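Skostness Ribbed Tank

Women's / Tops / Sleeveless
Color: Salmon with Red Trim
Sizes: XS to XL

Add to bag | Save for later | Find my size

It's a tank top. We could tell you it will take you from the beach to the boardroom, but we don't know what kind of boardroom you have. The Skostness is a light pink knit with a faint rib, a scooped neck, deep armholes and a darker red binding around the openings. It goes under things. It goes over a swimsuit. On a Sunday in July it is quite possibly the whole outfit.

We've been making this one for 12 years, with a short break when somebody in the office decided the world wanted cap sleeves. The world sent them back. The tank returned the next spring with the same neckline and slightly longer in the body, after a lot of mail from people who own high shelves.

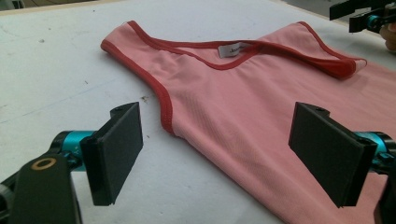

Skostness Ribbed Tank in Salmon, laid flat. Red binding at neck and armholes, label inside the back neck.

The binding is what people write to us about. It's stitched down along its length, and the line of stitching follows the edge all the way around the curve. Getting that right on a scoop neck takes patience and the good sewing machine, so we only run this style on the good sewing machine. It will still roll a little at the shoulder if you pull the top off over your head in a temper. Smooth it with your fingers while it's damp and it should settle down.

Fit

Close but not clingy. The rib has some give, so if you're between sizes, take the smaller one for layering and the larger one for sleeping in. The armholes are cut deep, and a regular bra will show at the side. Some customers consider this a feature. If you don't, our Lykkegaard Tank has a higher armhole and a more cautious outlook on life.

Details

Light ribbed knit
Scooped neckline
Contrast binding in darker red
Label inside back neck
Also sold in a pack of 3 (same size, same color — no mixing, we tried it and the warehouse cried)

Care

Machine wash cold, inside out, with similar colors. Red trim has a reputation, so keep it away from your white shirts for the first 3 washes. Dry flat if you have the room, or over the back of a chair like everyone else. Cool iron on the body only. Leave the binding alone.

Shipping and returns

Free shipping on orders over $50. Unworn tops can come back with the tags on. Worn tops are yours now, and we hope you'll be very happy together.

You may also like

Lykkegaard High-Armhole Tank
Podis Sleep Short
Sastik Mesh Wash Bag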